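Druvex pull-along tool bag, seven months on

I promised my sister-in-law I'd write this up properly, as she's been after a tool bag for her new flat and is tired of me going on about mine over dinner. So, with a pot of tea beside me, here goes.

I do small repairs for people in Jarnville. Dripping taps, sticking doors, shelves that somebody's nephew put up, that sort of thing. For years I carried everything in an old canvas holdall that had belonged to my father, and I was fond of it, but the bottom had gone soft and every tool I owned slid to one end the moment I picked it up. My shoulder had started to complain too. I bought the Druvex in January from Derese, the ironmonger's by the bus station, and paid 143 for it, after a good deal of walking round the shop and putting it down again. Kombridge do one that looks very similar for 386, and I did have a wistful look at it, but I couldn't bring myself to spend that on a bag.

The first thing to say is that it stands up by itself. I can't tell you what a pleasure that is after the holdall! It has a stiff moulded base with a lip round it, so it can sit on a damp path while I ring the bell and the things inside stay dry. The wheels are bigger than they look in the shop and they go up a kerb without any fuss. Cobbles are another matter, and on the lane behind the church it rattles so loudly that people come to their windows.

Inside there's one deep middle space and pockets all the way round, some tall and narrow, some squat. I keep screwdrivers and chisels on the left, snips and pliers on the right, and tape, pencils and fixings in the zipped bit under the lid. It took me a week or two to settle on that. My advice would be to live with it for a while before you decide where things belong, and to write it on a bit of card if you're forgetful like me. The middle takes a cordless drill, a lump hammer and my lunch, in that order from the bottom.

Now for the grumbles. The pull handle is the weak point. It slides up nicely enough, but there's a wobble in it at full height, and if you're tall you'll find it a touch short. Natnael Habte, who lets me share his workshop and is a good head above me, gave up on it after one trip to the van and carried the whole thing by the top strap. The zip on the lid is also rather fine for the job — I've rubbed candle wax along it twice and it's much happier for it. And the narrow pockets really are narrow. Anything with fat padded handles has to be coaxed in, and then coaxed out again while you're halfway up a ladder saying things you shouldn't.

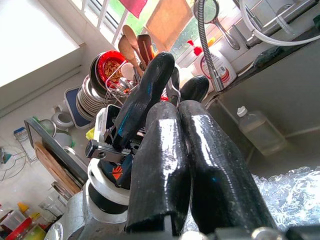

Photo: kitchen, Jarnville

Small metal-jawed tools are what the bag suits best, to my mind. The slim pairs drop straight into the side pockets with their handles sticking up, and I can put my hand on the right one without looking. Big adjustable spanners are better off lying in the middle, wrapped in a cloth so they don't knock about against the drill.

It has worn well so far. The stitching is sound everywhere I've checked, and the fabric wipes down with a wet rag and a drop of washing-up liquid. I did manage to spill wood glue in one of the pockets (my own silly fault) and most of it peeled out the next morning.

Would I buy it again? Yes, I would, though I'd ask the shop to let me try the handle on two or three of them first, as the one on display felt firmer than mine. If you work on the flat and keep mostly hand tools, you'll get on with it very well. If you've three flights of stairs to climb every day, have a look at something lighter, or at least leave the lump hammer in the van.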